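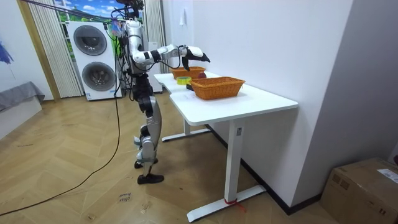 January 22, 2018

Notebook entry, open day at the demonstration flat. Entered by Yolotzin Villaseñor for the Pronosbridge handling group.

The visitors from Gusa and Solís were received at the entrance and taken through in 2 groups. Each group was given the safety briefing before entering and was asked to remain on the sofa side of the marked line while the humanoid was powered.

The task shown was the transfer of small household items between two wicker baskets on the white sit-stand desk. The items were taken from the usual set, which includes the apple and the roll of yellow tape. Desk height was left at the setting agreed in November and must not be altered without a note in this book.

Record of the day: 118 transfers attempted over both groups. Dropped items were put back by hand and the attempt entered as failed. The full log is on the shared drive under Mudden. The total since the start of the series now stands above 3,000.

Points raised by visitors:

Gusa asked whether the robot could work from the other side of the desk. It was explained that the desk stands against the wall and that this has not been tried. Solís asked about the trailing cable and whether the robot would fall if it were pulled. The question was fair. The cable run across the floor should be reviewed before the next visit, as should the loose ends of the red strap at the foot of the desk leg.

One visitor asked the price of the gripper fingers. No figure was given. For our own reference, 800 has been set aside for spares this quarter.

Observations for colleagues: approach to the rear basket remains slower than to the front one. The woven rim catches the fingers when the gripper comes in at a shallow angle. A steeper approach was used for the second group and should be kept until the comparison has been done properly.

To do: replace the printed task sheet, return visitor badges to reception, send the log to Solís as promised.

Y.V.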